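Student Work > Product Design > Year 2 > Project Reports

What I learned from making a set of small shape blocks

17 Apr 2023 | By a second-year student, Lakville College

Print this page | E-mail this page

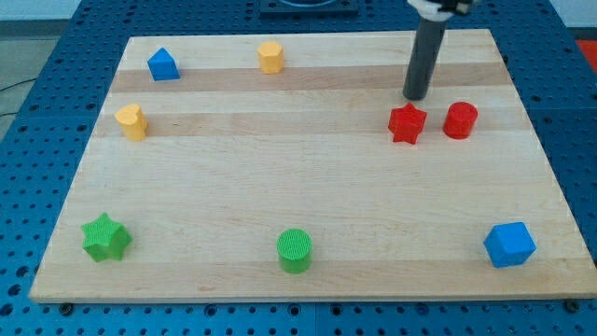
Shape blocks on the maple board, including the yellow heart and the green star.

I picked toy blocks for my second-year project because I thought they'd be easy. They're small, they don't have any moving parts and everybody knows what they're for. Well! I've now spent more of my life thinking about the points of a star than I ever planned to, and I'd still happily do it all over again.

The brief we were given was to design a sorting set for children at a playgroup, using up to 20 pieces, and to test it with real users before writing it up. Mine was for the Pavley playgroup, which is a short bus ride from college and has a lovely big carpet and not much storage. They asked for bright colours and for things that would stay put on a table. That second bit turned out to matter a lot more than the first.

Choosing the shapes

I started with far too many. My sketchbook has moons, fish, a sort of cloud, and one thing that was meant to be a leaf (my tutor thought it was a shoe). What stayed was mostly plain geometry, a cylinder and a triangular prism, plus the stars and the heart, which I kept in because children go straight for them. I did wonder whether the heart was a bit soppy. It was the first thing picked up in both sessions, so I've stopped wondering.

The triangular prism is my favourite. Lay it down with the ridge upwards and it's a roof, and the children at Pavley saw that straight away and wanted walls to go with it. I hadn't designed any walls. That's gone on the list.

Colour

I stuck to strong, simple colours and let them repeat across different shapes. So there's a red star and a red cylinder, and there's a green star as well. This was on purpose: you can sort by colour or by shape and get two different answers, and that's where the good arguments start. One little group spent ages deciding whether the red star belonged with the other red one or with the green one, and in the end they gave it a place all of its own, which seemed fair to me.

I had a go at paler colours too, using samples from Arell, the craft supplier we get a discount with. They looked gorgeous on my desk and very washed out on the carpet, so I dropped them.

The board

The board was a late addition and I wish I'd thought of it sooner. Blocks on a carpet wander off. Put them on a board and the children treat it like a stage, or a plate, or an island with sharks round it. I went for pale maple strips in a butcher-block pattern, partly for the looks and partly because it was in the wood store at the Husar workshop and I was allowed to have it. The honey-coloured bands running across it got used as roads, so I'm claiming those as a feature.

Testing

I ran 3 sessions in all, two at Pavley and one with people on my own course, who were much worse at sharing. I wrote down every comment I could catch and ended up with 71, though a fair few of them were just "mine". The most useful ones were about standing things up. The heart needs a steady hand when you set it with its lobes at the top, and the younger children got cross with it. The cylinder was never any bother at all.

What I'd change

I'd give the heart a slightly flatter bottom, even if it looks less like a heart. I'd add the walls for the roof people. I'd also like a proper bag or tin for the set, as at the moment it travels in an old lunchbox of mine. The next version is due in July and Pavley have said they'll have me back, so I'd better get on with those walls.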